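Why Do We Have Leap Years?

Most years have 365 days. Every so often, a year has 366. The extra day is February 29, and a year that has one is called a leap year.

To see where the extra day comes from, you have to look at how Earth moves.

Two kinds of motion

Earth moves in two ways at the same time. It spins like a top, and it travels around the sun. One full spin gives us a day and a night. One full trip around the sun gives us a year.

The trouble is that the two don't match up evenly. By the time Earth gets back to where it started, it has been through 365 days and almost 6 hours more. A calendar can't have a piece of a day at the end. Nobody wants New Year's Day to begin at breakfast one year and at lunch the next.

So the calendar leaves the extra hours out and saves them up. After four years they add up to nearly 24 hours, and that makes one more day. We put it at the end of February.

What if we left it out?

For a year or two, you wouldn't notice. The calendar would be off by less than a day. But the hours would keep adding up. After 100 years, the calendar would be more than three weeks away from the seasons.

Suppose the town of Varnton stopped using leap years and kept its own calendar. Farmers there plant beans in May. After 376 years, the calendar in Varnton would be about three months off. The page would say May, but the weather outside would feel like February, and the ground might be frozen. After 746 years it would be about six months off, and children in Varnton would be sledding in July.

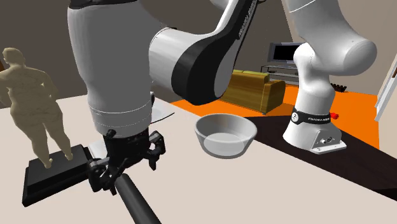 EARTH AND SPACE: MORE ABOUT CALENDARS

The rule for leap years

Long ago, the Romans used a calendar that had a leap year every four years. That was close, but it was a little too much. Remember that the extra time is almost 6 hours, and four of those don't quite make a whole day. The mistake is only a few minutes a year, but over many centuries it grew to ten days.

In October of 1582, some countries in Europe fixed it by skipping ten days. People went to bed on October 4 and woke up on October 15. Other countries made the change later.

The rule was changed too. It goes like this:

If the year can be divided evenly by 4, it is a leap year.
If the year ends in 00, it must also divide evenly by 400.

The year 2000 was a leap year. The year 1900 was not, and 2100 won't be one either.

Leap day birthdays

Some people are born on February 29. In years that don't have that date, many of them celebrate on February 28 or March 1. They get older at the same speed as everyone else.

Try it yourself

Write down the year you were born. Divide it by 4. If there is nothing left over, you were probably born in a leap year. Check the second part of the rule if your year ends in 00. Then do the same for someone in your family.

Words to know

Orbit: the path Earth takes around the sun.
Century: 100 years.
Leap year: a year with 366 days.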